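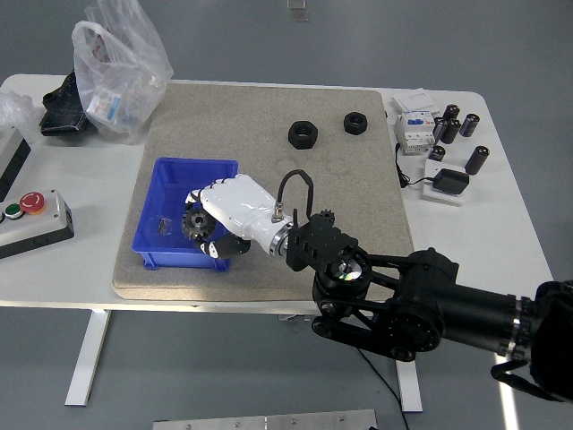 Iona Pollock would throw the whole planner out and record a few more demonstrations. She wrote as much in the margin of last year's version of these notes, next to the state diagram, and she underlined "whole." Keep her objection in mind while you read. By the end of the unit you should be able to argue with her, or at least know what you would be throwing out.

Filed under: Course Notes > Manipulation Software > Unit 4

Task layer and hand layer

Our sorting task is dull on purpose. Parts go in the blue bin or come out of it: a gear, a nut, a small fastener if you feel lucky. The arm knows how to get places. The hand knows how to close. Neither has any idea what a gear is, and your code is the thin layer of optimism in between.

The task layer runs as a state machine with the usual states: LOOK, APPROACH, PREGRASP, CLOSE, CHECK, LIFT, PLACE. Students always want to delete CHECK. It's the slow one, and it returns bad news. Leave it in.

The rates matter. Finger control runs at 1,000 Hz. Perception runs at 28 Hz on a good afternoon. If you feed a raw pose estimate straight into the finger loop, the fingers will chase a stale number with great enthusiasm many times over before a new one arrives. Put a filter between the two and timestamp everything at the sensor. Stamping messages on arrival gives you a very accurate record of when your network got around to things.

Bins are walls

Most planning failures in the August logs had nothing to do with the object. The planner found a good grasp on the gear and a bad route past the rim. In Clumum, our planning wrapper, the bin has to be entered as five thin boxes (four walls and a floor). Enter it as one solid box and every grasp inside it is in collision, and the planner will report, correctly and without sympathy, that no path exists. Kamrul Abeysekara lost two days to this and has asked that it be mentioned every year.

The walls taper. Five upright boxes are a little wrong, so pad them by a few millimeters and move on.

Gears, again

A toothed gear looks the same after it turns by one tooth. The pose estimator will therefore flip happily between several answers, all of them right. Do not average them. Pick the one nearest the last estimate and hold it. For a plain nut the same trick works with a sixth of a turn.

Dark parts give patchy depth. Fit the plane of the mat first, subtract it, and see what survives. If a small screw doesn't survive, have LOOK say so out loud. A missing detection and an empty bin are two different return codes in this course, and I grade on that.

For the lab

Replay log 184 with CHECK switched off, then on. Write down which state each failure is reported in and which state it began in. The two are seldom the same.

Prasanna Ranasinghe has the filter starter code. Bring your own opinion of Iona's note, half a page, typed.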